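3.2 Packaging and the perceived value of small gifts

In the first part of the study we asked how the buyers judge a gift before they see what is inside. Earlier work on this question is mostly concerned with the price of the product and with the name of the shop. The package itself is often treated as a cost, and it is studied together with transport and storage. We think this is too narrow. For small gifts, such as tea, sweets or soap, the package may be the largest thing which the receiver holds in the hand, and it is the first thing which he or she must open.

The interviews were made in October in two towns, Guluvov and Hokow. In total 54 persons took part, all of them adults who had bought at least one gift during the previous month. Five persons did not finish the interview, and their answers were removed, so the analysis is based on 49 persons. Each interview was held in the back room of a shop and was recorded with permission. The questions were asked in the local language and translated later by two members of our group, who worked separately and then compared the results.

We divided the packages into two types. The first type is the soft package, which means paper, a bag or a piece of fabric. The second type is the rigid box with a lid. Inside the second type we also separated the boxes with one open space from the boxes with sections (Figure 4). 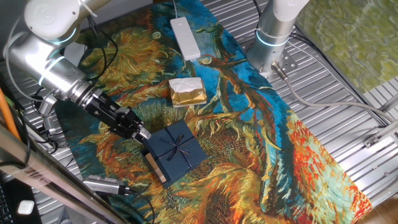 Figure 4. Gift box with a separate lid and a divided interior.

The answers show a clear difference between the two types. Participants described the soft package as friendly, quick and suitable for colleagues and neighbors. The rigid box was connected with weddings, with older relatives and with persons to whom one owes thanks. Several participants told us that they would feel uneasy to give a rigid box to a person whom they do not know well, as this person could feel a duty to return something of equal value. This point was not in our list of questions, and it came up in both towns.

The sections inside the box had a smaller effect than we expected. Participants who bought food liked them and said that the contents look more complete. Participants who bought other goods were mostly indifferent. One buyer from Hokow remarked that a divided box "is already decided by somebody else" and leaves no place for adding a card or a small extra item. We return to this remark in Section 4.

Color was mentioned less often than the way of closing. A lid which must be lifted with two hands was considered more serious than a folding lid. The shops seem to know this. The firm Pistent, which supplies shops in Guluvov, offers its boxes with a separate lid only in orders above 2000 pieces, so the smaller shops buy folding boxes and add a ribbon. The owner of the shop Han explained that the ribbon is cheaper, but that it takes time to tie, and on a Friday afternoon there is no time.

It should be noted that all participants spoke as buyers. We did not ask the receivers, and it is possible that they pay less attention to the box than the buyers believe. The storage of empty boxes after the gift is opened, which many participants mentioned without being asked, is treated in Section 3.3.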